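Briline (irrigation software)
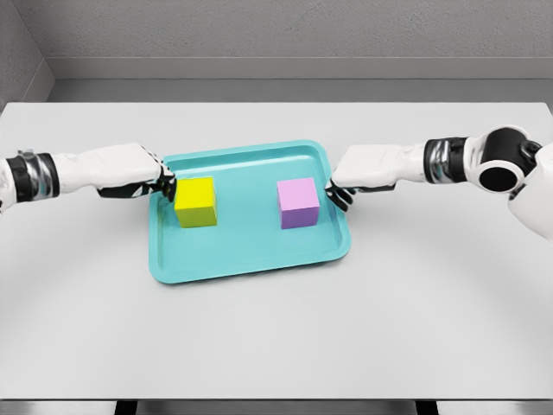

Turquoise tray with two cubes on a white table, computer rendering

Briline is a software system for scheduling irrigation on row-crop farms. It is developed by Puver, a company based in Stotville, and was designed by Sabina Biswas and Mattes Tiedemann. The system combines readings from buried soil moisture probes with local weather data and produces a watering plan for each field zone.

Operation

Each probe measures moisture at two depths and sends its readings to a base station by radio. The base station can handle up to 37 probes. Zones are ranked by water deficit, and the plan is recalculated every 27 minutes. Valves may be opened by the software or by hand. If a probe stops reporting, its zone returns to a fixed timetable until the signal is restored.

Interface

The operator's view consists of a field map and a list of pending valve actions. Color codes in the first release were hard to read in sunlight and were replaced with hatched patterns drawn by Rajitha Bhattacharjee.

Use

The first full installation was at Blackwood, a 349-acre onion and carrot farm managed by Rizwan Cassim. It entered service in May, before the main watering season. Support for drip lines was added in version 2.

See also

Drip irrigation
Evapotranspiration
Soil moisture sensor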